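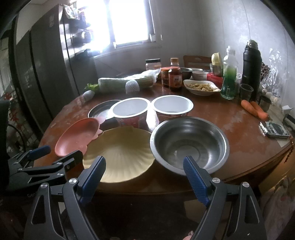 Every December our rowing club sends out the renewal form, and every December I read the bit about racing categories and get annoyed all over again. So this year I'm writing it down.

I think we should stop splitting our winter head races by age until people are well past 40. There, I said it. I've rowed at Estlow for long enough to remember when the Chamoun Head had one start list, one clock and one set of results taped inside the boathouse window. You looked for your name, you found it lower than you hoped, and you went and got something to eat. Last winter there were so many categories that my crew of four won a medal for beating one other boat, and that boat had stopped to fish a hat out of the river!

I kept the medal, by the way. It's in the drawer with the spare rigger nuts.

I know the argument for categories, and Zaid Kanaan made it to me very patiently in the parking lot at Andard while I was trying to strap down a hull in the wind. People like to win something. A 36-year-old with two kids and a desk job shouldn't have to line up against college rowers who train nine times a week. Fine, but in a head race you're not lined up against anybody. You go off one at a time and the clock does the rest, so the college kids were gone around the bend before I'd found my rhythm anyway (some mornings I never find it).

What I want is to know where I came. The whole list, fastest to slowest, singles in one column and crew boats in another. At Cekgate they still do it like that, 497 entries last time, and I spent a very happy evening scrolling through to see which people I'd beaten who used to beat me. I also found a few who'd gone flying past me, and that got me onto the rowing machine more than any medal has.

There's a money side too. Our club paid $3,778 last season for medals and engraving across all the events we host. That's a decent used single, or a whole lot of new oar grips, and you should see the state of the grips on the novice boats. I rowed with a pair in the fall and my palms looked awful for a week.

I'd keep the junior categories exactly as they are - a 14-year-old should race other 14-year-olds. I'd keep the older masters groups as well, and I'd keep a proper novice prize, maybe with a silly trophy. It's the great big middle I'd lump together, and I say that as somebody who would finish in the bottom half of it.

The form is due back before the holidays and there's a comments box at the end, about big enough for one sentence. Mine's going to be written very small.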